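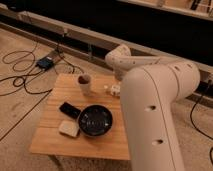

Farkden Race Exercise Pad, long model
Item no. 2505
By Menon Racing Supply, Prillidthorpe

The Farkden pad is made for daily work under an exercise saddle. It is for stables that ride out many lots in one morning and do not want to change to a different pad for each horse. The shape follows the withers, with a high cut at the front, so the pad does not pull down on the spine when the girth is tight.

We sold the short model for several seasons. Trainers asked for more length behind the saddle, mostly for bigger stayers, and the long model was ready in April. 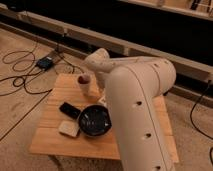 2 min read

Material and weight

The outside is a cotton quilt. Inside there is a layer of open foam that lets the sweat go away from the back. The medium size has a weight of 846 grams when dry. This pad is for work at home only. Please do not use it in a race without asking your clerk of scales first, because the rules for weighing are different from one track to another.

Sizes

The pad comes in 3 sizes: small, medium and large. If your horse is between two sizes, take the bigger one. Two-year-olds usually need the small size, but a strong colt can already need the medium.

The surcingle that goes with it is sold separately. It has a full length of 2060 mm and elastic at both ends.

Washing

Wash at low temperature with a soap that has no perfume. Do not use softener, it closes the foam. Let the pad dry flat and in the shade. Brush away the hair before the pad goes in the machine, or the hair will stay in the quilt for a long time.

From the stables

"I put it on a filly who always got rubbed behind the shoulder. After three weeks the hair was growing again. I would like a darker color, the white shows everything." Anitha Hegde, pre-trainer

"Good pad, it stays in place on the uphill gallop. The velcro loops are a little stiff when new." Skarphéðinn Lauritsen, head lad

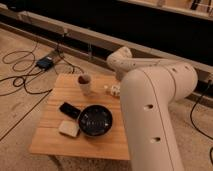 White robot arm beside a small wooden table

Colors

White, navy and bottle green. Stable initials can be sewn on the left or right rear corner. Send us the letters by e-mail and wait for our drawing before you pay.

Delivery and returns

Orders leave from our store in Ditberg. Unused pads can come back within 30 days. Pads with initials we cannot take back, except if the mistake in the letters is ours.

Questions about fitting: ask for Ieva Avotiņš in the shop. For orders of ten pads or more, write to Kumaresan Varma.

Page updated 18th November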